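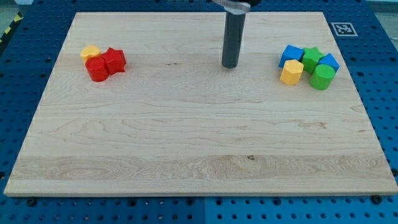 木目のある明るい色の板

ホーム | 書き方 | 読書メモ | お知らせ | 問い合わせ

カテゴリ:自費出版・著者プロフィール

小説の著者紹介文を書く手順

私は日本語で小説の紹介文を書く手伝いをしています。日本語は私の母語ではありませんので、少し硬い文章になるかもしれません。どうぞご了承ください。今回は、ファンタジーやSFのシリーズを自分で出版する人のために、著者紹介文(プロフィール)の作り方を順番に説明します。

用意するもの

・自分の本の題名とシリーズ名の正確な表記
・今までに書いた紹介文(古いものでもかまいません)
・同じジャンルの本の著者紹介を3つ

三つ目は、本棚にある本から写してください。ネット書店の文章は途中で省略されていることがあります。

手順1 長いものを先に書く

最初は400字を目標にして書きます。短い文を先に作ると、あとで長い文が必要になったとき、無理に言葉を足すことになります。私も最初の年にこの失敗をしました。講演会の主催者から長い紹介文を頼まれて、好きな食べ物の話を二行も入れてしまいました。

内容は次の順番にすると書きやすいです。

一、名前と、書いているジャンル
二、代表作またはシリーズ名
三、本業や経歴(作品と関係があるもの)
四、住んでいる地方、家族、趣味など

四番目はなくても困りません。住所については、県や地方の名前までにしておくほうが安全だと思います。

手順2 三人称に直す

「私は」で書いた文を、「著者は」または名前で始まる文に直します。日本語では主語を省略できますから、名前は最初に一回書けば十分です。英語の紹介文を翻訳した場合、文の頭に毎回「彼女は」が残りやすいので、声に出して読んで確認してください。

例を書きます。

直す前:
私はラティ・ワッティメナです。昼は薬局で働いています。夜に小説を書きます。『クヴァランの灯台守』は私の最初の本です。

直した後:
ラティ・ワッティメナ。ファンタジー作家。薬局に勤めながら執筆を続け、『クヴァランの灯台守』でデビュー。薬草と毒の知識を生かした物語を得意とする。

「得意とする」という言い方は、自分で自分のことを書くときには恥ずかしく感じるかもしれません。しかし紹介文ではよく使う表現ですから、遠慮はいりません。反対に「天才的な」「唯一無二の」は、他の人の推薦文に任せましょう。

手順3 本業の書き方を決める

本業と小説の関係が深いときは、具体的に書きます。関係がないときは「会社員」だけでもよいです。ミロヴァン・ゲオルギエフさんの宇宙SF『ロミク航路』の紹介文では、初めは会社の部署名まで入っていました。相談して、「船舶の整備士」という一語だけを残しました。この小説は貨物船の機関室から始まりますので、読者にはその一語が役に立ちます。

資格や学位は、一つか二つにしてください。実用書も書いている人は、小説用と実用書用の紹介文を別に作ることをお勧めします。

手順4 短くする

400字の文ができたら、これを半分にし、さらに一文だけの版を作ります。削る順番は、趣味、受賞の細かい説明、二番目以降のシリーズ名です。ジャンルと代表作は最後まで残します。

一文の版はこのようになります。

「整備士の経験をもとに宇宙SFを書く作家。代表作に『ロミク航路』。」

長い版をどうしても短くできないときは、一晩置いてください。私は木曜日の夜に書いて、週末に削ることが多いです。

手順5 シリーズ名の表記をそろえる

意外に間違いが多いところです。表紙では「トレルソープ年代記」、紹介文では「トレルソープ・クロニクル」となっている本を見たことがあります。読者が検索しても見つからない原因になります。数字の表記(第2巻、第二巻、II)も、表紙と同じものを選びます。

確認のための質問

・初めて読む人に、ジャンルが一文目で分かりますか。
・まだ出ていない本を「好評発売中」と書いていませんか。
・ペンネームの読み方は書いてありますか。外国の名前の場合は、カタカナとローマ字の両方があると親切です。
・「現在」「昨年」という言葉がありますか。あれば、すぐに古くなりますから別の言い方にします。

保存について

完成した三つの版は、一つのファイルにまとめて、字数をそれぞれの見出しに書いておきます。新しい本が出るたびに、三つとも直してください。一文の版だけ古いまま残っていることが、私にもよくあります。

次回は、本の裏表紙に載せるあらすじの書き方です。こちらは結末をどこまで書くかという問題がありますので、もう少し長い説明になります。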